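Gronow type inventory finished in September

The letterpress shop at Gronow has finished sorting its second batch of metal type. Janka Kubíček logged 2,847 sorts across 27 cases -- mostly 12-point roman, with some italic. 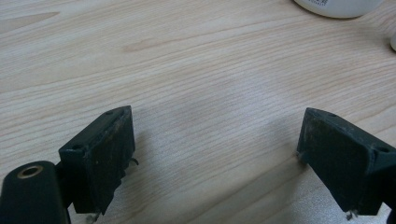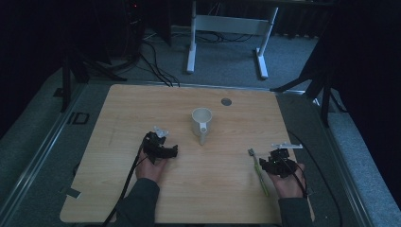
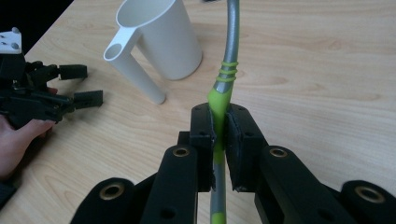

Pale wood tabletop, all three views.

Worn sorts were measured for type height and set aside for recasting at Hodon. Spaces and quads are stored separately by body size. Eirlys Ruddock will pull proofs from the 2 largest fonts next. The lowercase italic is still short of the letter k.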